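Writing a task card for two arms

I rewrote our task card template in March and have been meaning to put the reasoning somewhere other than a chat thread. Task card here means the one page that says what a bimanual task is, what the start state looks like, what counts as done, and when the operator should stop. The old template had grown to 40 fields. The new one has fewer, and most of the deleted ones were fields that people filled in with "n/a" or "see above".

The rules below apply to tabletop work with two fixed arms in an enclosure. I haven't tried them on mobile bases.

Rule 1. Name objects by type and color, in that order. "Rake, purple" sorts well and survives a change of operator. Nicknames don't. Isla Brunton went through the old episode notes and found the same tool called a rake, a fork, a claw and a cultivator, sometimes within one session. Pick one term per object and put it on the card before the first episode.

Rule 2. Declare every object in the workspace, including the ones the task never touches. A background object changes what the policy sees and restricts where the elbow can go. If it stays in, it goes on the card as "static" and it keeps its position for the whole batch.

Rule 3. Define the handover zone. When both grippers can reach the same volume, the card states which arm enters first and which arm holds until the other has withdrawn. Our default is left first. The default can be overridden, in writing, per task. 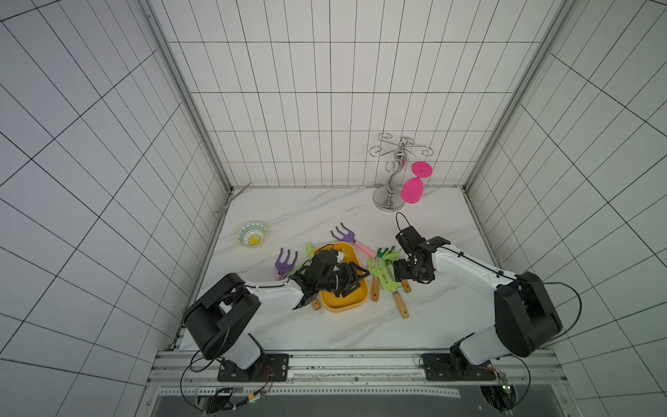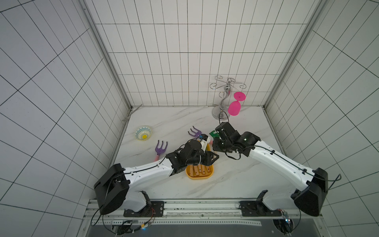 Two arms, yellow or orange-yellow tray at the center, wine glass rack at the back right.

Rule 4. Set the minimum gap between grippers, and measure it at the fingertips. Measuring at the wrist gives a comfortable number that means very little once something long is being held. Ulises Puma wanted a single value for all tasks. I disagreed, and the card now has a field for it with no default, so that somebody has to think.

Rule 5. Cables are part of the arm. Check clearance at full reach with the cable loop at its widest. A reach check done with the cable held back by hand is not a reach check.

Rule 6. Write the stop conditions as observable events. "Operator feels unsafe" stays on every card and needs no justification. The others should be things two people would agree on: object leaves the floor panel, gripper contacts gripper, static object moves.

A failed episode gets kept and labeled with the condition that ended it. We used to delete them. In the last batch before the change we had 335 episodes on disk and no usable record of what had been thrown away, which made the success rate worthless. Nele Goossens now reviews the labels on Thursday and sends back any that just say "bad".

Open questions:

Whether the start state should be a photo, a list, or both. I lean toward both, with the list taking priority when they disagree. Giuliana Cabrera prefers the photo.

Whether to version the card when only the static objects change. At present we do, and the version numbers climb quickly.

How to write "done" for tasks where the final pose is loose. A tolerance in millimeters is easy to write and annoying to verify by eye. For now the card allows a plain sentence, provided a second person has read it and would score an episode the same way.

The template is in the Skevel repo under docs. If you use it with a different enclosure, change the zone drawing first; the one in there matches our floor panel and no other.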